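Ticket 38
Subject: Right-hand gripper reads open when fully closed
Opened: January 27, 2020
Raised by: Refugio Arriaga, Kunerov
Handled by: Notburga Gasser, Tresusgate workshop
Unit: hand-held pair, kit name Konelden
Status: Closed

Refugio Arriaga
The right-hand gripper of the Konelden pair shows a jaw opening of 2 mm with the fingers fully closed on nothing. The left one shows zero. I have restarted the logging laptop and swapped the cables over, and the fault stays with the right-hand gripper. It still opens and closes freely. The fingers feel slightly sloppy if I hold the tips and rock them sideways. I can't feel the same thing on the left.

Pads were cleaned on the weekend with a damp cloth. I took them off to do it.

Notburga Gasser
Thanks. Please don't re-zero it yet. If there is play in the linkage, a new zero will be wrong again as soon as the fingers settle somewhere else.

Can you check the following and write back what you find:

Close the fingers slowly and hold a torch behind the pads. Look for light at the tip or at the root.
Close on the 20 mm gauge block, read the opening, release, and repeat until you have 10 readings.
Rock each finger by the tip and watch the pivots at the finger end, then the ones closer to the body. Tell me which one moves.

Leave the cables the way they are now so we only have one change in play.

Refugio Arriaga
Torch: light at the root of the pads, none at the tip. Left-hand gripper has no light anywhere.

Gauge block: all readings high, and they wander by a small amount from one to the next. The left-hand gripper repeats the same value every time.

Rocking: the nearer finger moves at its pivot. The screw head turns a little with it. The other finger is firm.

We are still working on soft items on the bed this week. Tissue packet first, then the plush toy over the box.

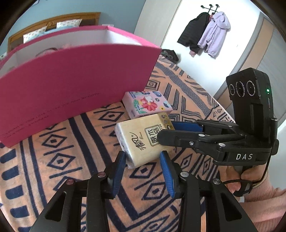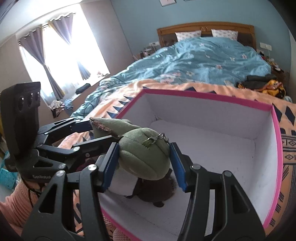 Can the right-hand gripper stay in use on soft items while the zero is out?

It can be used for handling, but the opening values from it shouldn't be kept until the pivot has been fixed and the zero set again. Mark those recordings so they can be left out later. Stop using it altogether if the screw head backs out far enough to catch a fingernail.

Notburga Gasser
From what you describe there are two separate faults.

The light at the root comes from the pad. When it went back on after cleaning, it most likely wasn't pushed all the way down at the body end. The tips meet early and the rest of the pad never touches. That gives you a constant offset.

The wandering comes from the pivot screw. It has lost its thread locker and is turning with the finger.

Order of work:

1. Unplug the gripper.
2. Take both pads off. Wipe the backs and the finger faces dry. Look for lint or old adhesive in the corners.
3. Back the loose pivot screw out. Keep the washer, it is thin and it sticks to the underside of the finger plate.
4. Clean the thread with isopropyl and let it dry.
5. One small drop of medium thread locker on the thread. Keep it off the pivot barrel. If any gets on the barrel, wipe it off before you put the screw in.
6. Tighten until the sideways play has gone, then check that the finger still falls open under its own weight. If it doesn't, back off slightly.
7. Leave it overnight.
8. Refit the pads from the body end forward.
9. Plug in, close gently on nothing, set zero, then repeat the gauge block readings.

Do not do step 9 before step 7.

Refugio Arriaga
Steps 1 to 6 done this arvo. There was a bit of grey lint packed under one pad at the body end. Washer was where you said. I had the screw too tight the first time and the finger stayed put, so I backed it off.

Adhesive strip behind one pad has lifted along an edge. It still holds. Should I replace it?

Notburga Gasser
Replace it. Beltrán has the strips, ask for the pre-cut ones. The sheet can be trimmed but it is hard to get the edge straight, and a strip that overhangs will pick up lint again. If yours won't arrive before tomorrow, refit the pad with the old strip and tell me so I can note it.

Refugio Arriaga
Had one pre-cut strip left in the drawer, so that is on. More ordered from Beltrán.

After leaving it overnight: no light between the pads, no play at the tip, zero set. Gauge block reads 20 mm on every one of the 10 closings. Checked the left-hand gripper as well and it is unchanged.

Recordings from the faulty period are marked and moved to their own folder.

Notburga Gasser
Good. Please add the torch check to the start-of-day sheet for both grippers, and don't take the pads off for routine cleaning. A damp cloth with them in place is enough. Pivot screws to be checked again in April.

Closing this one. Reopen it under the same number if the reading drifts.

Parts used: one pad strip, thread locker.
Parts on order: pad strips, Beltrán, to Kunerov.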